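To: Sirville Road tenants
Subject: Re: [sirville-tenants] Small electricals and the bin store

On Fri 11 November, the office at Unit 10 wrote:
> Clatora have told us they will stop emptying the mixed bins if they
> find any more cables or chargers in them. They want small electricals
> kept apart from now on. Can we agree on a place to put them? We would
> also like to know whether the cost comes out of the service charge
> or whether each unit pays for its own.

I've been through the lease and the Clatora contract and spoken to Cheng Haulage, who did the clear-out in July. Answers under the headings further down. Black plug-in power adapters like those in the first picture, leads included, come under small electricals and stay out of the mixed bins.
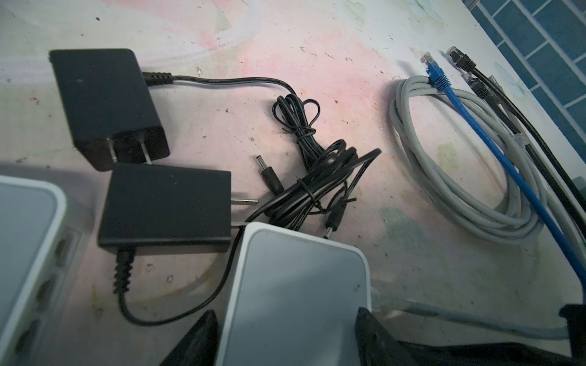
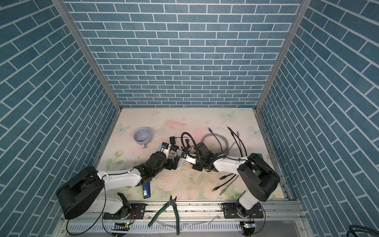
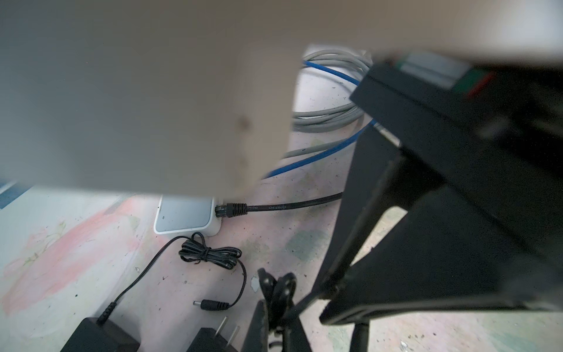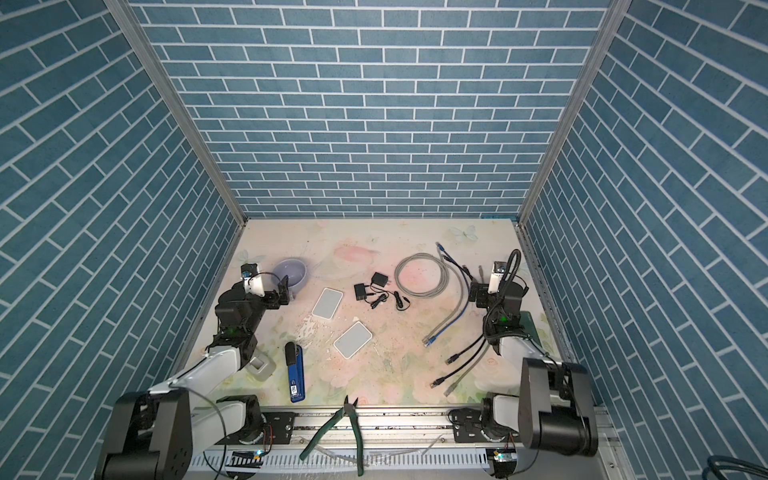 WHERE IT GOES

The old cycle cage behind the loading bay is dry, it locks, and the landlord has no plans for it. I would put one lidded crate in there for cables and power supplies and a second for anything with a battery. The key is on the same ring as the meter cupboard. Please don't leave bags outside the cage if it's locked. The foxes had the last lot all over the car park and there are still bits of polystyrene in the hedge.

Fridges, monitors and anything too heavy to lift alone are not covered. Those need booking separately, and whoever owns them pays.

WHAT IT COSTS

> We would also like to know whether the cost comes out of the
> service charge

It can, if the landlord agrees in writing. Cheng quoted £62 a visit for both crates. Clatora quoted £161, but theirs includes the paperwork and they would swap the crates for empty ones. Cheng would tip ours into the van and hand them back.

I lean towards Cheng. The waste transfer note is one page and I'm already filling one in for the cardboard. If anyone has had trouble with them please say so now – I only know them from July, and they turned up a day late.

BATTERIES

Take them out of things before the things go in the crate. Tape over the ends of any lithium ones. Swollen ones shouldn't go in at all – take them to the tip at Plomthorpe, where there is a metal bin beside the office. You need a trade permit to get past the barrier. Ours is number 1121 and the card is in the post room, top pigeonhole. Put it back afterwards.

DATA

A few people asked about old hard drives. Neither firm will give a certificate of destruction at these prices, so keep drives out of the crates and deal with them yourselves.

STILL TO SORT OUT

The light in the cage doesn't work. I've reported it twice and will try again. We also need a sign for the door, and I'd like it to say what is not allowed as well as what is, as the one on the glass bin has never stopped anyone putting mugs in it.

If you object to Cheng or to using the cage, reply to the list and not just to me.

Unit 4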